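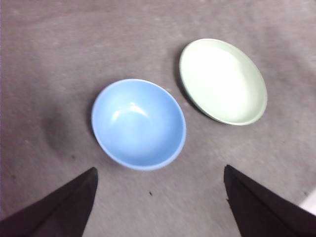

Published by the School Office, Stuvstead House School
Last updated: June

About us

Stuvstead House is a day school for pupils aged 7 to 18 in the village of Pivencombe. We follow a full academic timetable, and alongside it every pupil takes a course in household skills, which the school has taught since it opened. The course covers cooking, laying and clearing a table, washing up, mending and the care of a shared room.

Our household course

The youngest pupils begin with crockery. They learn to carry a bowl in both hands, to set it down without a knock and to put small things on top of large ones when clearing. A blue bowl and a pale green dish are enough for a first lesson. Pupils are asked to place one beside the other, then to stack them, and then to return them to where they were found. Teachers give very little spoken instruction at this stage and allow as much time as is needed.

By the age of 8, pupils are expected to lay a place for themselves and for one guest. Older pupils plan and serve a midday meal for their year group each term, and are responsible for the room from the first chair put out to the last cloth hung up. Pupils in their final year may take the Yule Supper as their assessed project. The menu, the seating and the washing-up rota are all their own work, and parents are invited to attend.

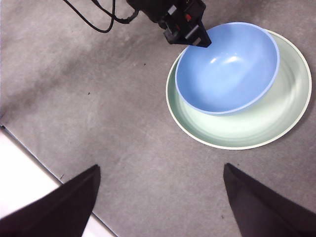 Stacking is taught with some care. A bowl put down to one side of a plate can slide when the plate is lifted, and pupils practise moving it towards the middle before they carry the pair. They also learn to judge how many pieces they can manage at one time, and to make a second journey when the first would be too heavy. Breakages are swept up by a member of staff and entered in the kitchen book. No charge is made to families.

Rooms and equipment

Lessons take place in the Gestell Room, on the ground floor next to the dining hall. It has open shelving at a height suited to younger children, two sinks and a long store cupboard. The school holds 3000 pieces of crockery and cutlery, including those in daily use at lunch. Plain colours are preferred, so that a replacement can be found without difficulty and sets may be mixed.

Pupils should bring an apron marked with their name. Long hair must be tied back for all practical lessons. Details of any food allergy should be given to the school office before the start of term, using the form in the joining pack.

Visiting the school

Prospective families are welcome to observe a household lesson by appointment. Visits begin at 10 am at the main entrance and include a tour of the classrooms, the library and the Gestell Room. Please contact the school office to arrange a place.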